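The Scooters Came Back, and So Did the Promises

Every spring a new company wants to put something with wheels on our sidewalks, and every spring we are told this is the one that will get people out of their cars. I have heard it often enough that I now keep a hand on my wallet. 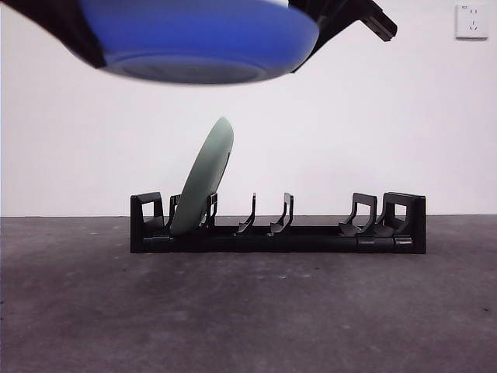

LILLGATE, February 2025

The latest is Vustullow, which wants to scatter 1000 electric scooters between the river and the rail station. The city seems ready to say yes. I'd like it to slow down and look at what happened in Nirkau, where the same company has been running the same scooters long enough for the shine to wear off.

I spent four days there in January and rode one whenever I could. Let me be fair. When a scooter was nearby and charged, it was a pleasant way to get to lunch. I liked the brakes. I did not like the bill, which came to more than the bus every single time, even on short hops.

But "nearby and charged" is carrying a lot of weight in that paragraph. Downtown I could have tripped over one on any corner. Out past the hospital, where the bus comes every 30 minutes and people could really use a quick ride, I walked for blocks and found a single scooter lying in a hedge with a dead battery. The app still showed it as ready to go.

Supporters say that will sort itself out as more people sign up. Why would it? A company that gets paid by the ride will put its scooters where the rides are, and the rides are by the hotels. If Lillgate wants them on the east side, it has to write that into the contract and attach a fine. The draft I read only says Vustullow will "seek to serve" every neighborhood. I seek to go to the gym.

Then there is parking. The plan calls for painted boxes on the sidewalk – not in the street, where a box might cost somebody a parking spot. Walk down Shevchuk Street with a stroller and tell me where the extra room is supposed to come from. If the city believes in this, it can give up some curb.
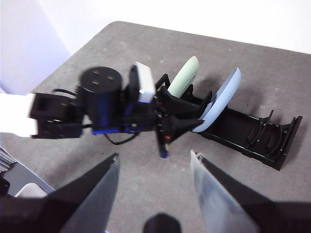 What I would ask for first

A trial with a real end date, for a start. The word "pilot" gets used here for things that never go away. Put in fewer scooters, publish the ride data every month, and have the council vote again before the number grows to 1000.

I'd also want to know what the rides replace. In Nirkau most of the riders I talked to said they would otherwise have walked. That's fine, I suppose, but it doesn't take a car off the road, and clearing traffic is the whole argument being made to us.

And fix the bike lane on the bridge. It needs paint and a few posts, and it would help people who already own something with wheels.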